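**Call for participants: home-built block sorting cell, Povell workshop**

We are looking for 6 people to help test a tabletop arm in simulation before the physical build starts in October. The task is placing numbered wooden cubes in a tray.

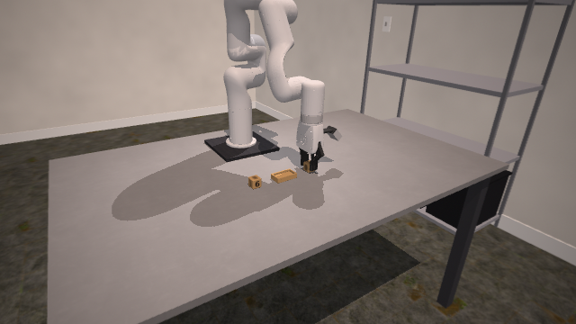

*Simulated cell: arm, tray and numbered cubes.*

Participants write and run their own pick routines — any language with a socket library will do. Each routine is run 31 times.

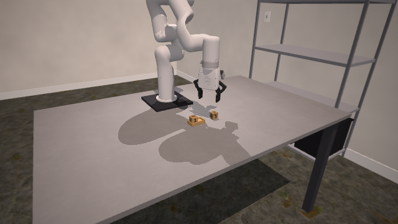
*Gripper open over the table, cube 5 at rest.*

You need a desktop computer and some experience with joint limits. Grasp approach is the weak point at present, and most of the work will go there.
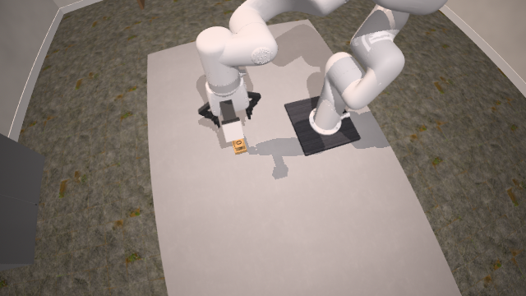 Logs go to the shared Brekeck folder after every run. The work is unpaid. To apply, send a short note on past builds to the Povell bench, box 3026.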